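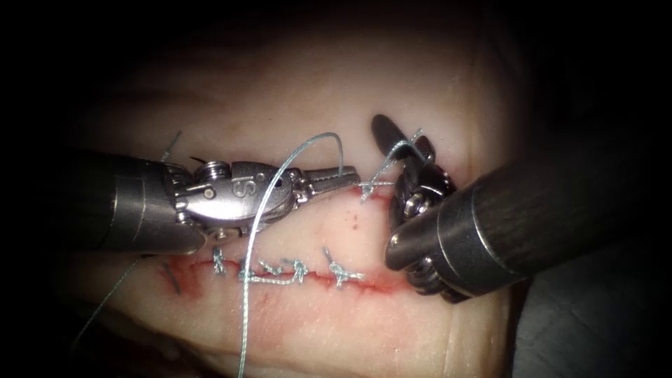 Vol. 19, No. 23

MENDING WITHOUT TEARS (EITHER KIND)
Notes from the workbasket, by Sunita Joshi

The December issue will have the gift ideas, so this is the last chance before then to deal with the pile. You know the pile. Mine lives on the ironing chair and includes a pair of pants that have been waiting for a hem so long they have come back into fashion.

Thread first. Most mending goes wrong before the needle touches cloth, usually because somebody has pulled off an arm and a half of thread to save threading twice. Cut it from fingertip to elbow. A longer piece will tie itself in a knot out of boredom. Cut the end on a slant with sharp scissors, wet the eye of the needle as well as the thread, and bring the needle to the thread. My mother did it the other way for fifty years and I never heard such language.

If the thread still kinks, run it over a stub of candle or a cake of beeswax and press it between two sheets of paper with a warm iron. Let the needle dangle every dozen stitches so the twist can come out.

Old thread is not always good thread. Take a foot of it and give it a sharp tug. If it snaps, it can be used for tying up tomatoes. I inherited a cookie tin of cotton on wooden spools, beautiful colors, and every inch of it parts like wet tissue. I have kept the tin.

Closing a split seam

Turn the garment inside out and start half an inch before the split, on stitching that is still sound. Backstitch along the old line of holes and finish half an inch past the other end. Use a match for the thread in daylight, by a window. What looks navy under the kitchen bulb will be purple at your cousin's wedding.

If you can't get at the inside, as with a cushion or a lined coat, use a ladder stitch. Take a small bite along one folded edge, cross straight over, take the same size bite along the other, and leave the rungs slack for an inch or so. Then pull gently in the direction you are going and the two edges close up. Pull hard and you will have a pucker, which can be passed off as a dart if you are quick and confident.

Tears in the middle of things

A tear is worse than a split, as there is no fold to hide in. Put a patch of thin cotton behind it, larger than the damage by a thumb's width all around, and baste it flat before you do anything clever. Draw the edges together with small slanting stitches, close but not crowded. Stitches set right at the edge of a tear will pull out the first time you sit down, so come back into firm cloth.

Ifeanyi Ogundipe writes to say that he mends tent canvas with dental floss and a glover's needle, and that one seam has outlasted two tents. I am printing this without asking how. Unwaxed floss frays, he adds. Mint is optional.

Buttons

Lay a matchstick across the top of the button and sew over it. Slide the match out, lift the button, wind the thread around the slack underneath a few times, and finish off at the back. This makes a shank, and the button will have room for the other half of the shirt. On heavy coats, sew a small flat button on the inside at the same time. It takes the strain, and the big one won't leave with a bite of tweed attached.

Sew four-hole buttons as two separate pairs, with a knot between. When one pair goes you'll have some warning. I say this as a person who lost a skirt button during the second reading.

Needles, and where they get to

A needle that squeaks going in is dull or rusty. Run it through an emery strawberry, and if it still squeaks, throw it out inside something, such as an old pill bottle with the lid taped. Keep a magnet in the basket and sweep it over the rug when you finish. Mine regularly finds one more needle than I have lost — I prefer not to think about it.

For thick denim, stick the needle into a bar of dry soap before each few stitches. A pair of flat pliers will pull it through when your fingers give up. Pull straight. A needle bent sideways will break, and the half with the point is always the half that travels.

Finishing off

No big knots. Take two tiny stitches on the spot, pass the needle through the second loop, then run the tail under the work for an inch before you snip. Press the mend from the wrong side with a damp cloth.

Ramesh Srivastava wants to know how to darn a sock without a darning egg. A light bulb used to be the answer, and a smooth, small orange will do. Eat it afterward only if the sock was clean.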